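The Long Draft: How a Plague Thriller Gets Its Facts

May
By the Prendergast staff

Print | E-mail this article

The near-future thriller depends on a premise the reader will accept by the end of chapter one. In "Moltell," the new release from Hositz, that premise is a sleeping drug called Zekamine, sold without prescription and slowly found to erase short-term memory. The plot concerns a factory town of 4000 people where the first tablets were tested.

The manuscript ran to 600 pages when it reached the publisher. The printed book is much shorter. Most of the cuts fell on the chemistry, which had filled an entire middle section.

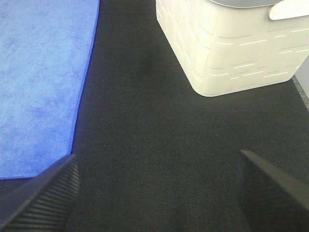

What remains of it is placed early and kept brief. A dosage table appears on page 20 and is referred to twice more, both times by characters who misread it. The device is sound. A reader who checks the table can work out which witness is wrong before the investigator does.

The second half is weaker. The company's motive is given in one long speech -- a common fault in the genre -- and the town itself fades from view.

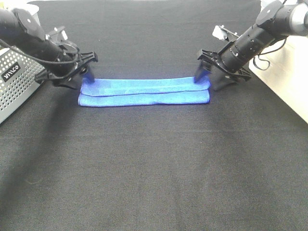
Blue towel, folded lengthwise, on a black fabric surface.

Memory loss also puts a strain on the point of view. The narrator takes the drug in chapter 2, so every later scene has to be read as a partial record. Dates slip, and one minor character is introduced twice under different job titles.

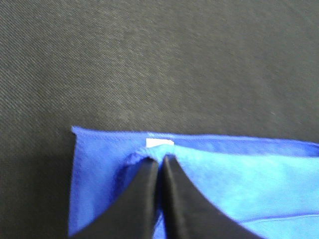 These errors are set out with care and can be traced on a second reading. A sequel is under contract and moves the story to the trial, with the dosage table entered as evidence.

Comments (2) | Shares (20)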